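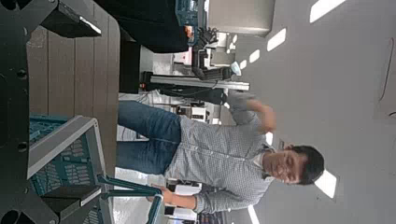 4. Setting up a poem for print

Larnik opens every new poem in reading view. Switch to page view before you change any line breaks. Reading view wraps long lines to fit your screen and does not show where they will turn on paper.

4.1 Choose Book, then Add poem. Paste the text or type it in.

4.2 Enter the title and the poet's name. For a translation, fill in Translator as well. Names appear on the contents page exactly as typed, so check accents and hyphens (Ro-un Maeng, not Roun Maeng).

4.3 Set the stanza gap. The default is one blank line.

4.4 For a parallel text, tick Facing pages. The original goes on the left and the translation on the right.

Note: A facing-page poem always starts on a left-hand page. Larnik adds a blank page before it if needed.

4.5 Mark any turned lines. Place the cursor where the line should break and press Turn. The rest of the line is indented on the next row.

Caution: Do not use the space bar to indent. Spaces are removed when the book is exported.

4.6 Choose Check poem. Lines with more than 86 characters are shown in the margin list. Turn them or reduce the type size.

4.7 Save. Larnik keeps the last 20 versions of each poem under History.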